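Jevbridge library to reopen its reading room in August

January 3, 2019

The reading room at Jevbridge library will close next week for repairs to its roof and floor, and is due to open again in August. The lending desk on the ground floor will stay open throughout, with the same hours as now.

Water has been getting in above the north windows since the autumn storms. A survey found that the lead along one gutter had split and that several floorboards below it had gone soft. The building dates from 1803 and is listed, so the boards have to be replaced with timber of the same width. Zultness, a building firm that worked on the market hall two years ago, has been given the job.

Some 1490 books are being moved out of the room. Most will go to the store at Liltus and can still be asked for at the desk, although readers should allow two working days for them to arrive. The local history shelves are going upstairs, where they can be used on weekday mornings. The parish maps are too large for the stairs and will not be available until the work is done.

The council has agreed to extend loans while the room is shut. Books can be kept for 28 days without renewal, up from 21, and the limit on reservations has been lifted. Fines already owed still have to be paid.

Seating will be short. The reading room has desks for 100 people, and the lending floor has far fewer. Students who need somewhere to work in the spring may use the side room at the Huang Centre on Mill Lane, which is open until eight in the evening. A library card must be shown at the door.

The monthly book group will meet at the centre as well, starting at the usual time. Story time for under-fives stays in the children's corner of the library.

A ramp will be added to the side entrance as part of the same contract. Plans are on show at the lending desk, and comments can be left there in writing. 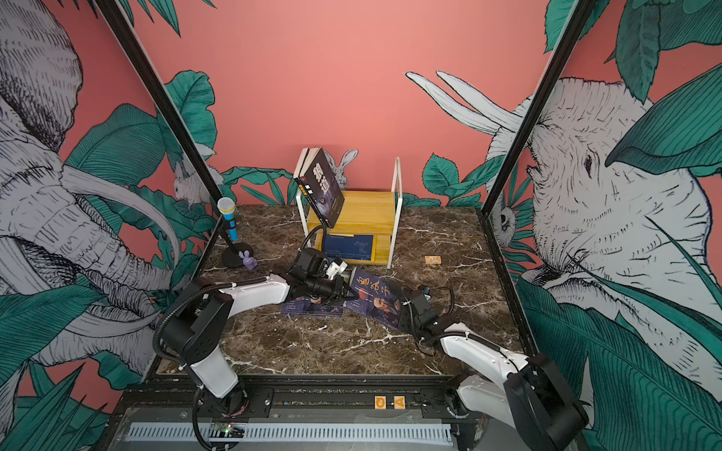

## Changes to the Liltus bus

The bus that stops outside the library will use the stop on Church Street while scaffolding is up. Times are unchanged.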